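Speaker notes, 13 July 2023
Groltodell Animal Shelter: lost pets and the return program

Opening (3 minutes)

Good evening, and thank you to the town of Dakley for the use of the hall. My name is Ilídio Seixas, and I manage intake at the shelter. Tonight's talk covers what happens when a stray dog or cat reaches us, and what residents should do before that point.

**Intake**

Last year the shelter took in 657 stray animals. Each one is scanned for a microchip on arrival, then checked by our veterinarian, Florêncio Carvalho. A description is posted on the Sumorer lost-pet board the same day.

Pause. Ask who in the hall has a microchipped pet.

A chip is useful only when the phone number attached to it is current. In January we received an elderly beagle whose chip led to a disconnected line. The owner was finally reached through a neighbor, who recognized the dog on a flyer at the feed store.

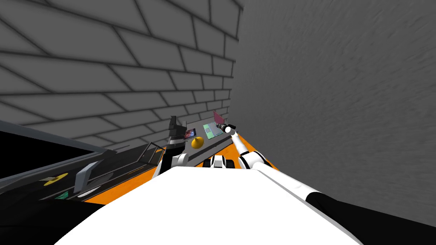
What should a resident do first after finding a stray dog?

Call the shelter's intake desk and give the place where the dog was found. If the dog is calm and wearing a tag, call the number on the tag as well. A frightened dog should not be chased, particularly near a road.

**Holding and return**

- Owners should bring a photograph or a veterinary record.
- The return fee is waived the first time.
- Cats are held in a separate building on Sipos Road. Direct owners there.

Residents may keep a found animal at home during the search, provided that it has been reported to us. Many dogs settle better in a house than in a kennel.

**Funding**

The town council has granted 4000 dollars for free microchipping. It will be offered at 2 clinics, both held at the shelter. Dogs must be on a leash and cats in a carrier.

Take questions. Refer medical questions to Dr. Carvalho. Registration forms are on the table by the door.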